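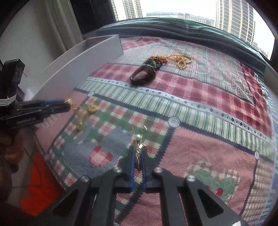
About us

Hello, and thanks for clicking through to the page that most people skip. I'm the person behind Plurard, a small shop and mending bench for old costume jewellery. I buy it, clean it, restring it, sort out the clasps and send it off to people who will wear it. That's been my working life since I gave up a perfectly sensible job in the accounts department of a tile importer, and I still get a little jolt of joy every morning when I switch the bench lamp on.

It began with a biscuit tin. My gran kept her beads in it, all tangled together with safety pins and a few foreign coins, and when she moved into a smaller flat the tin came to me. I spent a whole winter of evenings picking the strands apart at the kitchen table with a darning needle. Half the threads had rotted, so I taught myself to restring them from a library book (badly at first – my early knots look like something you'd tie a boat up with). Then a friend asked if I'd do hers. Then her mum asked, and her mum's bridge club, and by that September I had more necklaces in the house than cutlery.

The name Plurard isn't a family name, before you ask. It was stamped on the lid of the tin, and I've never found out what the firm made. If you know, please write and tell me!

What I sell

Mostly beads and pendants from the 1920s through to the 1980s, plus brooches and the odd pair of clip-on earrings. Glass, wood, early plastics, a bit of ceramic. I don't deal in gold or diamonds and I'm not a valuer, so if you've inherited something you think is precious, please take it to a proper jeweller before you bring it to me. I like the everyday stuff, the pieces someone put on for a dance or a works outing and then wore to the shops for thirty years after.

At the last stocktake there were 1,739 pieces in the shop, and 589 of those were strands of beads, so you can see where my heart lies. Not everything is on the website. I list new things as I finish them, usually late in the evening with a cup of tea going cold next to me, and the bargain basket only exists in the shop itself.

Every listing says what I've done to a piece. If I've changed the thread, I say so. If I've swapped a clasp, I say that too, and I pop the old one in a little paper envelope so you can have it. I don't re-plate worn metal, as I think a bit of wear is rather lovely, and I won't describe anything as amber or jade unless it's been tested. A lot of what gets called amber is pressed glass or plastic, and very pretty it can be, too.

Mending

This is the bit I enjoy most. Restringing a single strand normally takes me 2 weeks from the day it lands on my mat, longer in the run-up to Christmas. Knotted strands cost more than plain ones because there's a knot between every single bead and each one has to be coaxed into place with a needle. I'll always tell you the price before I start.

If your necklace has snapped, please gather up every bit you can find, even the chipped ones, and send the old thread as well. The thread tells me how long it was and which order things went in. A phone photo of somebody wearing it is gold dust. I've rebuilt a three-row necklace from one blurry wedding picture, and its owner cried down the phone at me, and then of course I was off as well.

I keep jars and jars of spare beads for filling gaps. Lots of them came from Gorer, a haberdasher's two towns over that closed its doors and sold me the whole bead counter, drawers and all. It took three trips in a borrowed van. My silk thread comes from Zacharopoulos, who have supplied me from the beginning and put up with my very fussy questions about shades of brown.

Where to find me

The shop is in Prustell Yard, through the arch next to the bakery and up the steps. I'm sorry about the steps – there's a bell at the bottom, and I'll happily come down to you with a tray. Opening hours are on the contact page and they do change with the seasons, so have a look before you set out.

I also run bead-stringing evenings in the back room. You don't need any experience, just your reading glasses if you use them. We have cake. People bring their own broken things and go home wearing them, and there's usually a fair bit of swapping across the table. Places are £50 each with all the thread and findings included, and the new dates go out in the newsletter first.

Selling to me

Yes please! I buy single pieces and whole boxes, tangles very welcome. Send me a photo by email and I'll let you know if it's my sort of thing. Please don't clean anything first, especially not with toothpaste or vinegar. Old foil-backed stones hate getting wet and I'd much sooner see them dusty.

Page last updated Apr 25, 2022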